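Folterton students teach robot arm to handle household chores

A student robotics club at Folterton Technical College has spent the fall term training a robot arm to do small jobs around an ordinary home, and will show the results at an open evening in December.

The project is called Lagman. Its 6 members are working through a list of tasks that includes opening drawers, putting away shoes and turning lights on and off. They practice in a house near the campus that the college normally rents to visiting staff.

Club president Danylo Koval, a second-year engineering student, said the group wanted to get out of the lab, where every object sits in the same place on the same bench.

"In a house the light changes all day and things get moved," Koval said. "Our first program worked fine at the college and then missed the switch by two inches when we tried it here."
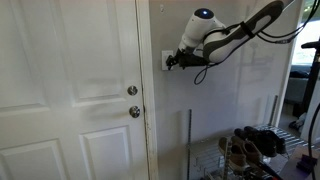
The club's robot arm at a light switch beside an interior door.

Students guide the arm through each task by hand controls and record every attempt. The recordings are then used to train software that runs the arm without a driver. The club had logged 2,938 attempts by the end of last month, almost 600 of them on light switches.

Switches have been harder than the students expected, Koval said. The gripper has to come in at the right angle and stop pushing at the right moment. An early version of the software pressed too long and tripped the arm's safety stop.

The club will enter the Trimov Home Robotics Challenge in the spring. Teams there get 4 tasks in a room they have not seen before and are scored on speed and on how often a person has to step in. Folterton entered once before and did not make the final round.

Parts and travel are being paid for in part by Irura, a local maker of electric motors, which also lets the students use its machine shop in the evenings.

The open evening starts at 6:30 p.m. in the college's engineering building. Admission is free, and visitors will be able to try the hand controls.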